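# Taster sortieren mit zwei Armen – so haben wir's bei Garba eingeführt

Ich schreibe das auf, weil mich nach dem letzten Beitrag etliche Leute gefragt haben, wie man in einem kleinen Betrieb mit so was anfängt, ohne dass die halbe Belegschaft kündigt (überspitzt gesagt).

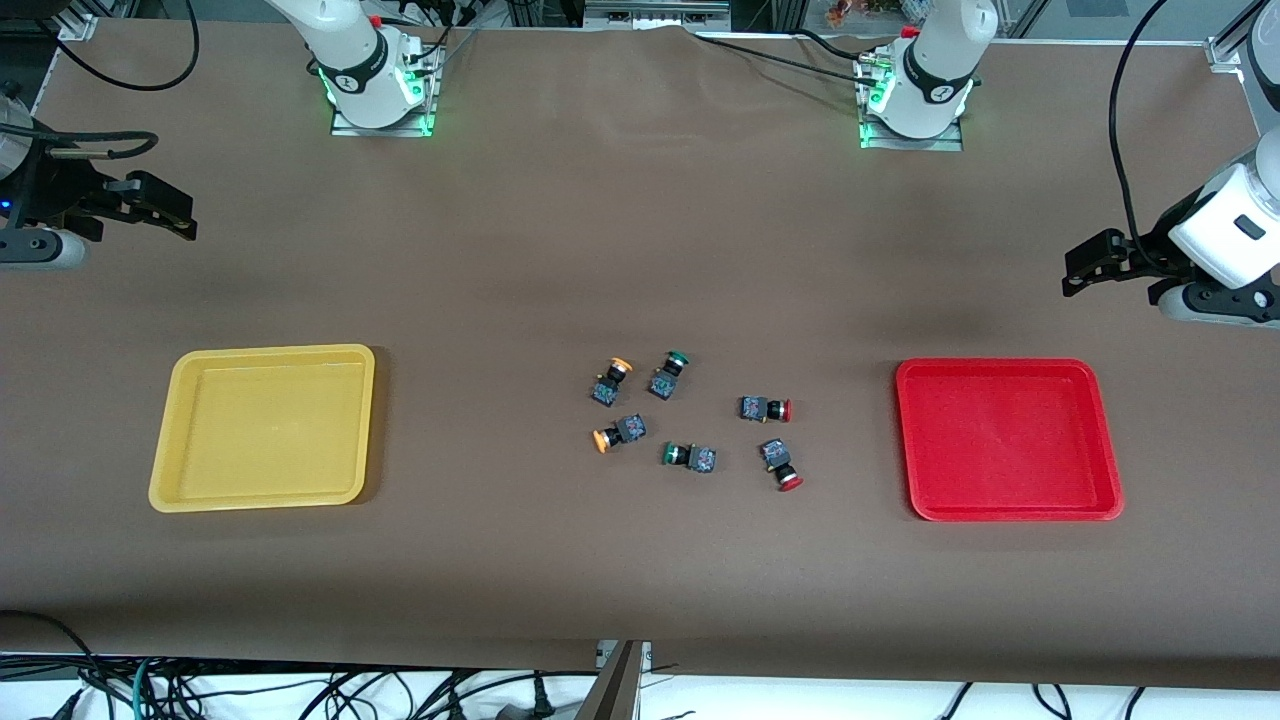 Kurz zu uns: Garba bereitet gebrauchte Bedienpulte auf. Ausbauen, prüfen, sortieren, wieder einbauen. Im Jahr gehen 3.000 Drucktaster durch die Werkstatt, und das Sortieren war immer die Arbeit, um die sich alle gedrückt haben. Ich übrigens auch! Seit Februar machen das zwei Roboterarme, zumindest einen guten Teil davon. Der Umbau hat uns 433 Euro an Kleinmaterial gekostet, die Arme selbst sind über Perbridge gemietet.

## 1. Erst zuschauen, dann planen

Setz dich bitte einen ganzen Vormittag neben die Person, die den Job bisher macht. Bei uns war das Aitana Ortuño, und ich dachte vorher wirklich, sie sortiert einfach nach Farbe. Tut sie auch, aber nebenbei drückt sie jeden Taster einmal durch und legt die hakeligen weg. Davon stand in keiner Arbeitsanweisung ein Wort. Hätte ich das übersehen, wären uns die Wackelkandidaten wieder in die Pulte gewandert.

Schreib also alles mit, auch die Handgriffe, die keiner für erwähnenswert hält. Und frag nach, was nervt. Die Antworten waren bei uns ziemlich eindeutig: das lange Stehen und das Zurücksortieren, wenn mal wieder jemand zwei Kisten zusammengekippt hat.

## 2. Den Tisch einrichten

- Braunes Kraftpapier über die ganze Fläche ziehen und an der Hinterkante festkleben. Vorne rollt es sich gern hoch, da hilft nur regelmäßig neu abschneiden.
- Die Schalen in deutlich verschiedenen Farben nehmen, bei uns Gelb und Rot. Die gelbe kommt nach links, die rote nach rechts, und zwar immer.
- Die Taster in der Mitte ablegen, mit ein paar Zentimetern Abstand. Ausrichten musst du sie nicht, die dürfen ruhig kreuz und quer auf der Seite liegen.
- Kleine Portionen! Wir legen sechs Stück auf, je zwei mit oranger, grüner und roter Kappe. Mit mehr haben wir es probiert und uns ständig über verhakte Kontaktblöcke geärgert.

Bei den Kabeln bin ich selbst kein Vorbild. Nimm dir dafür trotzdem einen halben Tag und beschrifte beide Enden, spätestens beim ersten Steckertausch bist du froh drum.

## 3. Die Regel festlegen

Unsere lautet: Rote Kappen in die rote Schale, Orange und Grün in die gelbe. Die gelbe sortiert später ein Mensch nach, beim Durchdrücken, das passt also zusammen. Eine dritte Schale wollte ich anfangs unbedingt, Aitana fand das überflüssig. Wir haben es zwei Wochen lang auf meine Art versucht und dann auf ihre, und dabei ist es geblieben.

Die Abläufe pflegen wir in Umel ein. Leg pro Regel einen eigenen Eintrag an und schreib den Namen der Person dazu, die sie geändert hat – sonst sucht man sich später dumm und dämlich.

## 4. Die Leute mitnehmen, und zwar vorher

Das ist der Abschnitt, den ich beim ersten Anlauf verbockt habe. Ich hatte die Arme bestellt und es danach in der Frühstückspause erzählt. Keine gute Idee, es war eine Woche lang sehr still am Tisch.

Was besser lief: Wir haben schriftlich festgehalten, dass keine Stunden wegfallen, und gemeinsam überlegt, wohin die frei werdende Zeit geht. Aitana macht jetzt die Funktionsprüfung und lernt neue Kollegen an der Anlage ein. Dafür gab es eine Schulung bei Grodell und auch mehr Geld, darauf hat sie bestanden und völlig zu Recht. Ein Kollege mochte das Sortieren übrigens gern, zum Runterkommen nach dem Mittag. Der macht es weiter von Hand, bei den Sonderformen. Plan so was ruhig mit ein.

Und klär, wer anhalten darf. Bei uns: alle, jederzeit, ohne Begründung.

## 5. Die ersten Wochen

Rechne damit, dass es am Anfang langsamer geht als vorher. Leg ein Heft neben den Tisch (Papier, keine App) und lass jeden Aussetzer eintragen. Wir gehen die Einträge beim Schichtwechsel zusammen durch und ändern immer nur eine Sache auf einmal.

Nach den ersten 2.000 Tastern haben wir uns dann hingesetzt und entschieden, ob wir weitermachen. Die Miete läuft erst mal bis Februar, und als Nächstes wollen wir uns die Schlüsselschalter vornehmen. Da stehen noch ein paar Fragen zum Greifen offen. Wer damit Erfahrung hat, darf mir gern schreiben!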